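Slip-cast cups warping at the rim, straight walls only

kvass
Posted 7:42 PM

I cast plain cylinders in a commercial porcelain slip, one-piece plaster mold, open top. Walls come out even. After the glaze firing the rim is oval on most of the batch. Measured across the mouth, the worst pieces are off by 3 mm on an 80 mm diameter. The base stays round. Slip weight is 912 g per half liter, checked before every pour. Bisque at cone 06, glaze at cone 6. Where should I be looking first?

bianka_v
Posted 8:05 PM

How long are they in the mold, and how do you get them out? With a straight wall there is no draft, so the cup has to shrink free of the plaster. If you pull early by gripping the rim, it goes oval, you push it round again by hand, and the kiln puts it back to oval. Porcelain remembers. Pushing it round only hides the problem until the glaze firing.

kvass
Posted 8:21 PM

Drained at 14 minutes, out at two hours. I do lift by the rim. I had not considered that a factor because they look round when they go on the shelf.

Zsolt_Hegyi
Posted 8:50 PM

I don't agree that it is all handling. 912 per half liter is a specific gravity of 1.82, and that is on the heavy side for a porcelain slip. Most are sold to run between 1.75 and 1.80. Heavy slip drains badly and leaves a thick side wherever you tilted the mold. Thick side and thin side dry at different speeds and you get an oval. Cut a cup in half at leather hard and put calipers on it at four points.

ilona.b
Posted 9:14 PM

Before cutting anything, look at the rim design. A bare cut edge on a thin wall has very little stiffness. I went from a 2.5 mm cut lip to a thicker rounded band and my reject rate dropped to almost none, same slip and same kiln.
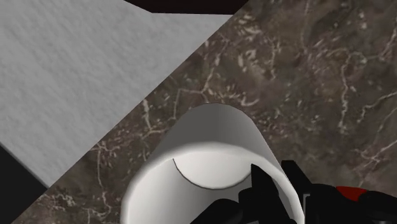 Thick rim on a plain white cup, rendered.

A band like that needs the pour gate on the mold cut wider so the spare trims off above the lip and leaves material to sponge back. Mine is a Gendeslow two-part mold with a separate collar. On a one-piece mold you would have to add the collar yourself.

Zsolt_Hegyi
Posted 9:31 PM

A thicker rim also cracks more easily where it joins a thin wall. I would not send a beginner there as step one.

ilona.b
Posted 9:40 PM

Only if the transition is abrupt. Blend it over 6 or 7 mm. I have 323 of these logged and two cracks, both from a draft in the drying room.

csizmadia
Posted 10:12 PM

Nobody has asked about the kiln. If the cups sit close to the elements on one side, that side gets hotter and moves first. Mark the wall facing the elements with a dot of iron oxide under the foot. If the long axis of the oval always lines up with the dot, it is heat. If it is random, it is casting or handling. It costs you nothing to test.

bianka_v
Posted 10:20 PM

Good test. Also fire a few bisque rim to rim, boxed in pairs. Each one holds the other round. No help in the glaze firing unless the lip stays bare, but it removes one variable.

kvass
Posted 6:55 AM

Cut one open this morning. Walls at the four points are 3.1, 3.0, 3.2 and 3.1. I don't think drainage explains it. Next batch gets oxide dots, and I will tip the mold over onto a plaster bat and let them drop out.

Zsolt_Hegyi
Posted 7:30 AM

Fair enough on the walls. I would still thin that slip to 1.78.

kvass
Posted 9:18 PM, November

Results from the second batch. Dots do not line up with anything. Cups dropped onto the bat came out within 1 mm after glaze, all but one. The one that failed I had caught by the rim. Slip was left at the same weight. I have ordered plaster for a collar and will post measurements when the new mold is dry.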